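4. Setting Up the Sorting Table

You have the bins, you have the labels, and you have (we hope!) a good big pile of mixed stuff waiting to be dealt with. Section 4 gets your Prorby home sorting set out of its wrapping and onto a table, ready for the first round. Set aside 40 minutes if you are working alone. With a helper it goes much faster, and it's a lot more fun.

What you need before you start

A sturdy table, ideally with a wood top
Your small white bin (the one with the handle slot)
Your small black basket
Your large white basket
Any loose cloth, clothing, pouches and soft bags you want to sort
Any small hard things: tape rolls, tubes, little wrapped items, caps, clips
A damp cloth and a dry towel

4.1 Getting the table ready

1. Pull the table away from the wall so you can reach the far edge from both sides. Deep tables are wonderful for this job, but only if your arm can get to the back corners.

2. Wipe the top from end to end, following the direction of the boards. Let it dry fully before any fabric goes down.

3. Run the dry towel lightly over the surface. If it catches on a splinter, sand that spot by hand with fine paper and wipe again.

Caution: Fresh oil on a butcher-block top will mark cloth. If you have oiled yours lately, press a paper towel on it for a minute. Any shine on the paper means you should leave the table overnight.

4. Decide which long side you will stand on. Everything from here on is written as if you are facing the table from that side.

4.2 Placing the containers

5. Put the large white basket toward the back, on your right. It's the home for soft things and will fill up first, so let it have plenty of space.

6. Set the small white bin toward the left. Turn it so the handle slot is easy to get your fingers into. Tape rolls go in this one, and it's surprising how many of them turn up once you start looking.

7. Stand the black basket close to the white bin. Small upright things and little wrapped items live in it. The slots let you peek at what has sunk to the bottom, a feature we fought hard to keep when the Fukuda pattern was redrawn.

8. Leave the middle of the table for fabric. Drop the first soft pieces there just as they come out of the bag, bunched up and all. Folding comes later.

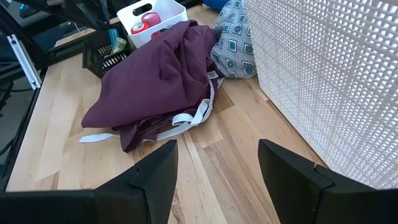 9. Work on the top piece first. Lift it by its thickest part and give it one gentle shake over the table, so that anything caught in the folds lands where you can find it.

10. Look for straps, cords and elastic. They love to wrap themselves around whatever is next door. Free each one slowly from its loose end, then lay it on top of the piece it belongs to.

Note: Never pull a thin elastic strap to drag the rest of the garment toward you. The stitching at the end of the strap gives way long before the elastic does. Thibault Mallet, who tested the first Ernholm sets at home with his kids, sent us a whole envelope of popped straps to make the point, and we love him for it.

11. Find the tag, if there is one, and turn it face up. You'll want it for step 16.

12. Check pouches and padded pieces for contents by pressing them flat with your palm. Anything stiff inside should come out before the pouch is sorted.

4.3 Your first sorting round

Now the good part! The first round is quick and a bit rough, and it should be. You are making big decisions only, and nothing you do here is hard to undo.

13. Spread the fabric pieces apart until you can tell where one ends and the next begins. Patterned pieces next to plain ones are easy. Two dark plain pieces together can fool anybody, so feel for the hems.

14. Move flat pouches to the upper left, behind the small bin, with any logo or lettering facing up. They stack nicely there and stay out of the way of your elbows.

15. Put stray tape rolls in the small bin on their sides or standing, whichever way they fit. Tuck the free end of each roll under first.

Caution: A sticky end touching knit fabric can lift the fibers. Keep the middle of the table clear of tape while you are handling cloth.
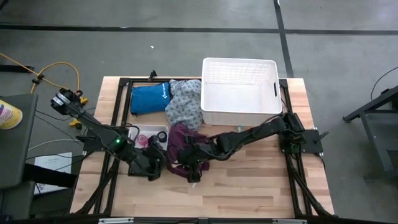
16. Read each fabric tag and make two loose heaps, one for washing and one for putting away. Pieces without a tag go with washing.

17. Fold the putting-away heap. Start with the largest piece and fold it in thirds lengthwise, then in half. Lay it flat in the bottom of the large basket and build up from there.

18. Finish with pouches. Slide them down the side of the basket so they stand on edge and you can read them from above.

Note: Stop filling when the soft things reach the rim. The large basket holds 32 liters, and it will take more if you squash it, but then you have to unpack half of it to get at one sock.

4.4 Checking your setup

Lift each container by its handle or rim and carry it a few steps. The small ones should feel steady in one hand. If the black basket tips, move the tall items to the center and the short ones around them.

If the small bin slides on a smooth tabletop, peel and stick the four clear feet from the label sheet to its underside. Press each for a slow count of ten.

If cloth keeps slipping off the front edge, you are probably working too close to yourself. Shift the whole layout one hand's width back.

Yoshinori Nagano, who drew the table layout for this guide, likes to swap the two small containers if he has a left-handed helper. Try it both ways before you put the labels on. The labels do peel off, but they hold best the first time.

Go on to Section 5, Labels and Lids.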